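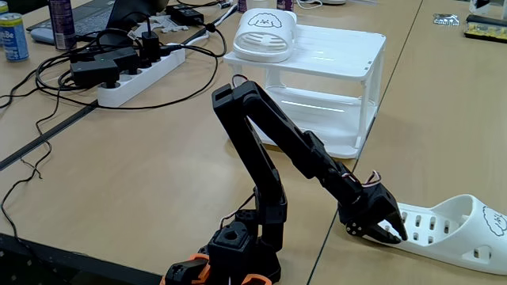

The arm and a slide sandal, with its partner on the shelf.

Bench rules for the small arms: your questions answered

Welcome! We get asked the same things most weeks at Jitthorpe, so we've gathered the answers in one place (and do write in if yours is missing, we're always glad of a new one).

Do I need to do anything before I switch on?

Yes, please. Walk round the table first, check that the arm's cables can't snag when it swings, and find the power switch with your own hand so you know where it is. It only takes 2 minutes, and it soon becomes a habit, rather like checking your mirrors.

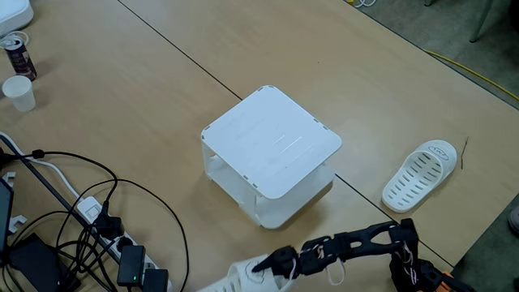 How close can I stand?

Keep 900 mm from the base while the arm is moving. If you need to put a shoe back by hand, stop the arm, say "hands in" nice and loudly, and say "hands out" when you've finished.

Is there a speed limit?

There is! We cap the joints at 70 per cent for everybody, old hands included. The shelf job can feel slow at that setting, we know, but please leave it be.

What about drinks and leads?

Cans and cups should really be off the table altogether, and leads gathered well away from the arm's reach. 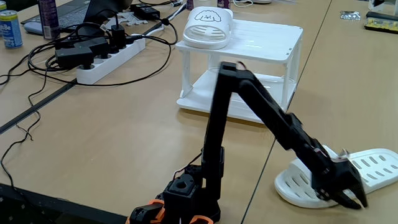

We do understand that benches fill up over a long afternoon, so have a little tidy between runs if you can't manage it all at once.

What if the arm misses?

Let it finish, then try again. After 3 misses in a row, stop and write it in the Waaka log. The Hastwood bench follows the same rules, and logs are read every Wednesday.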